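We use cookies to remember your settings. Accept | Manage

Jul 14, 2018

Share this | 40 shares | 3 comments

The Danladi seed swap is getting a second day

If you missed the March swap, you missed tomatoes being argued over by grown adults in raincoats, and I loved every minute of it. We had 86 people through the door at Stedby Hall and more seed than we had envelopes for. So the fall swap will run over two days – a first for us!

Day one is for dropping off and sorting. Bring your seed dry and cleaned, in paper if you can. Plastic bags trap damp, and we had to throw out a lovely batch of runner beans last time that had gone furry in transit. Write the variety, the year, and the part of town where you grew it. "Purple one, good" is better than nothing, but only a bit.
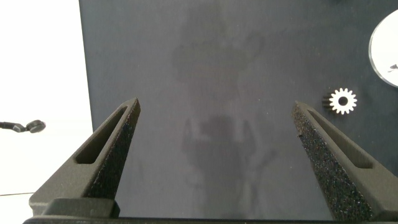
Beans and peas are the place to start if you have never saved seed before. Leave some pods on the plant until they turn brown and rattle, then bring them indoors and let them sit for another couple of weeks. Lettuce is easy too, though it gets tall and ugly and you will want to pull it out. Don't! The fluff comes off between your palms, and one plant gives you more than a street could eat.

Squash is where people come unstuck. The bees carry pollen all over the neighborhood, so a zucchini that flowered near your neighbor's pumpkins may give you something very strange next summer. I grew one of these in my Zivport plot last year (pale green, shaped like a bowling pin, tasted of water) and I'm still fond of it. If your squash wasn't hand pollinated, please say so on the packet.

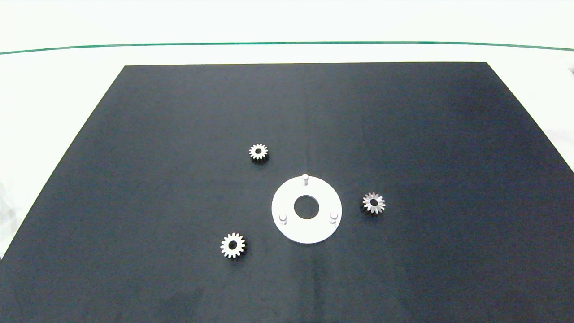 Tomatoes want a little more fuss. Squeeze the seeds and jelly into a jar with a splash of water, leave it for three days until it smells awful, then rinse and dry on a plate. Paper towels work, but you'll be picking bits off until Christmas.

We've ordered 400 small envelopes this time, up from 300, and there will be pencils on every table. Ink runs – I learned that with my own labels.

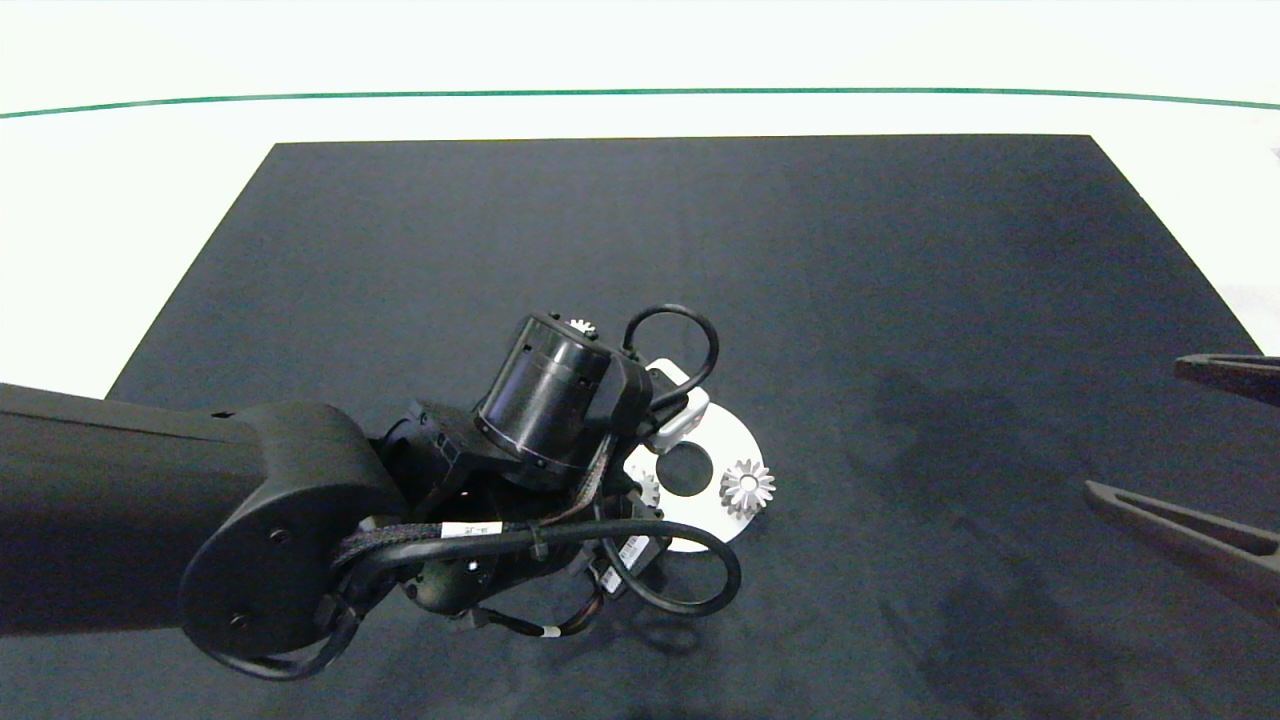

Day two is the swap itself. Doors open at ten, and you don't need to have brought anything to take something home. Junditz, the old climbing bean that so many of you asked for, will be back in decent supply, limited to one envelope each so that it goes further. Tea and soup in the back as usual, and please bring your own mug.

Dates go in the next issue as soon as the hall confirms.

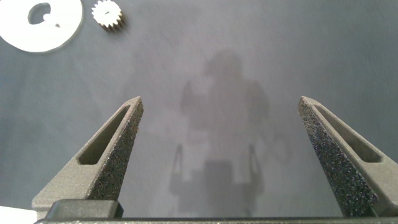
Munther Boutros
Can we bring garlic bulbs, or is it strictly seed? I have far too much of the hardneck this year.

Halima Akpan
Garlic was fine in March, Munther, I took some home. Save me a head or two!

Munther Boutros
Will do. I'm hoping for one of those Junditz envelopes, mine got eaten by slugs.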